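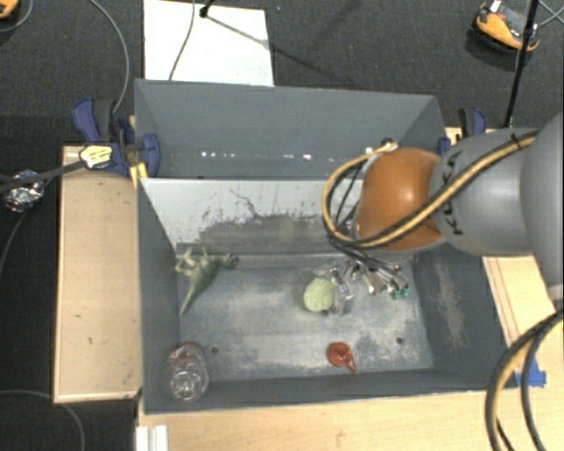

Can a robot learn to pick things up from its own failed tries?
Mostly it can, as long as the failures are labeled by a check the robot can run without a person, and as long as the objects don't change too much between training and testing.

I spent a good part of the spring on this with Candela Barrios and Ozan Sezer, and I want to write down how the method works while I still remember the details. The full write-up is going through Hülya Çetinkaya's hands first, so treat this as notes.

We call the method Ternwood. Every grasp attempt gets one label, success or failure, and the label comes from two readings. The first is the finger position after closing. The second is a comparison of the overhead camera view before and after the lift. If the two disagree, the attempt goes in a separate pile and is left out of training.

Our old setup, Royer, used only the finger reading. That works for a ball or a block. It works badly for anything thin, where closed on the tail of a plastic dinosaur looks almost the same as closed on nothing. Augustina Gbeho found this when she went through old attempts by hand and saw how many good grasps on thin parts had been marked as failures. The network had learned to stay away from tails and handles, and we had been blaming the camera.

The network takes the overhead view and a proposed motion and gives a score. At run time we sample motions, score them, keep the best ones, resample near those, and repeat for 3 rounds. Then the arm moves a short step and the whole thing starts over. I tried 5 rounds for a while. It was slower and I couldn't see a difference in the grasps.

For the test we used 20 objects the network had never been trained on: soft toys, bottles, small hard things with odd shapes. Each one was placed in the bin and the arm got a fixed limit on tries. Ternwood picked 18 of them within the limit. Royer picked 15. Both used the same arm, the same gripper and the same starting placements.

Three objects is a small gap and I don't want to lean on it. Candela ran the comparison again with the placements shuffled and Ternwood was still ahead, but it missed a different pair of objects than it had the first time. I would like a bigger object set before saying much more than that.

Clear plastic is still the weak spot. The overhead view doesn't show much of a transparent bottle, so the scores come out flat and the arm goes for whatever edge is brightest. Ozan thinks a second camera at a low angle would help. I think more bottles in training would do most of it. We haven't tried either one.

Bin walls are the other problem. An object lying close to the divider gets low scores from nearly every direction, even when there is room for the fingers on one side. Ziad Haddadin at Pisholm suggested nudging the object toward the middle first and counting the nudge as part of the attempt. That means longer attempts and a harder labeling question, so it will wait until July.

A few settings, for anyone doing something similar. We drop disagreements between the two readings completely; giving them half weight made training worse. We retrain from scratch each time new attempts are added. We also rotate the training objects on a schedule, because when we left the same ones in too long the scores got very good on those and nowhere else.

I'll post the object list once Hülya has signed off on it.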